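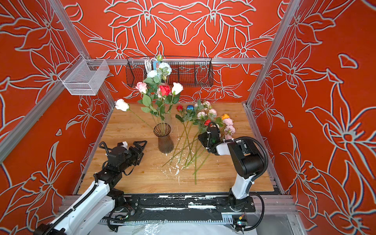 Mixed bouquet in the smoked brown glass vase, with loose stems set out to the right

The Fulleck Flower Table: Picture Gallery

The Fulleck Centre keeps a collection of artificial flowers for use in its reception rooms, meeting rooms and corridors. The collection was begun with a purchase of 80 stems from Birkov and has grown to 1,798 pieces, including foliage. Arrangements are renewed each October, when the summer displays are taken apart, sorted and returned to the store.

The pictures on this page show the flower table, where vases are filled from loose stems. Captions were prepared by Ikhsan Majimbun, Displays Officer.

The opening picture shows the fullest of the arrangements on this page. Pink, red and white roses run from left to right, with a white hydrangea-type bloom near the top and broad green leaves between them. One white rose lies to the left of the vase. The loose stems on the other side include blue and orange roses as well as the more usual pinks and reds. Arrangements of this size are intended for the main desk and for the Ocampo Room, and should be viewed from the front.
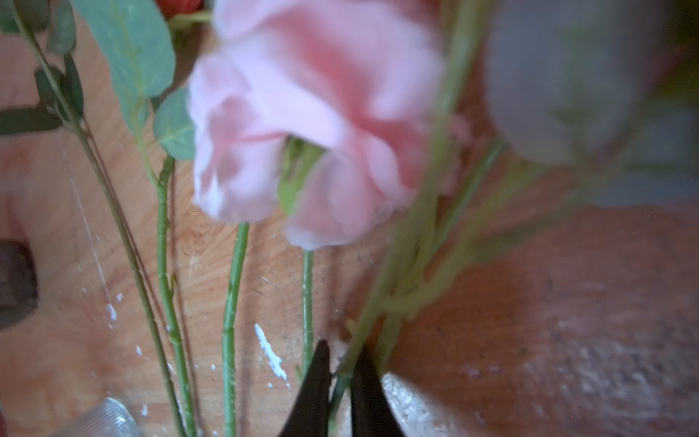 Pink bloom with ruffled petals, seen close to

The larger pink flowers are pale on the outer faces of the petals and a deeper coral pink in the folds. They are best used singly or in pairs, as the heads take up a good deal of room in a narrow vase. Petals that have been flattened in storage may be eased open by hand. Steam should not be used.

Leaves in the collection vary in colour from yellowish green to a much darker shade. Colleagues are asked to keep the two apart when stems are returned, and to leave the leaves attached.

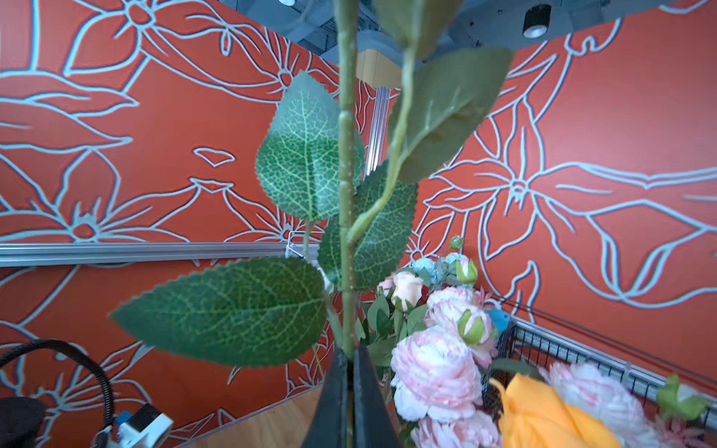
Artificial rose stem with small raised thorns and toothed leaves

Rose stems are held near the base when they are lifted, so that the leaves keep their shape. The veining and serrated edges of the leaves are clear at this distance, against the red-orange walls with their large outlined flowers. Stems are not to be shortened without the agreement of the Displays Officer. Where a lower arrangement is wanted, a shorter stem may be requested from the store, drawer 7.

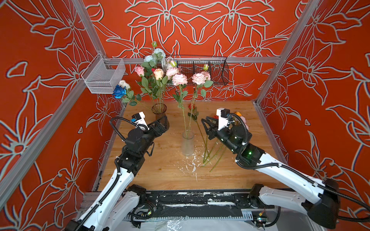
Two pale pink roses in the cylindrical glass vase

A simpler arrangement, suitable for side tables and interview rooms. The two roses stand at slightly different heights, with green leaves partway up the stems. A small red rose leans just to the right of the vase, and further flowers, among them an orange rose and a light pink bloom, are grouped towards the right side of the table. The dark glass vase is at the back left.

Requests for arrangements may be made through the Displays Office, Flirkau Building, Room 5. Please state the room, the height available and any preference as to colour. Vases are issued with the flowers and should be returned with them.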